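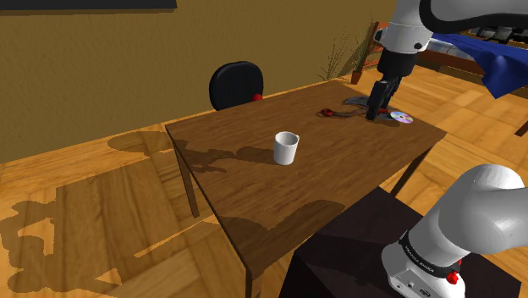

Winmont Fieldhouse, main court, preseason walk-through, 9/2/24. Checked by Kianoush Abbasi, with comments added for the building manager. Anything marked OPEN has to be closed before the first home game. The scorer's table is on the list this year. A plain wooden table with a mug and a pair of red-handled scissors on it is fine for paperwork, but a courtside table needs padding on the side that faces play, and scissors go in the tape box during games.

1. Playing surface
Floor clean, no raised boards – OK
Lines readable at both ends – OK
Comment: Slick patch near the visitors' bench. Mopped twice and still slick. OPEN

2. Baskets
Rim height, north – OK
Rim height, south – OK
Breakaway rims return to level – south is slow. OPEN
Backboard padding – one corner coming loose, glued, check again in December
Comment: Kamran Ansari has the key to the lift. Ask him the day before.

3. Scorer's table and benches
Padding on court side – torn at the left end. OPEN
Cords taped down – OK
Bench bolts tight – OK
Comment: The Stundska pads we ordered do not fit the old table. Either we trim the backing or send them back.

4. Clocks and horn
Shot clocks match game clock – OK
Horn heard from both baselines – OK
Backboard lights – north side out. Part number 2558, on order from Horkovon.

5. Stands
Seats inspected: 501
Row lights – OK
Handrail, section C – loose at the bottom post. OPEN
Seat 297 – hinge cracked, tagged, do not sell
Seat 295 – hinge replaced, OK

6. Exits and first aid
Doors open freely – OK
Ice machine – OK
Stretcher by the locker room hall – moved behind the ball rack, put it back. OPEN

Next check is after the Khosravi tournament.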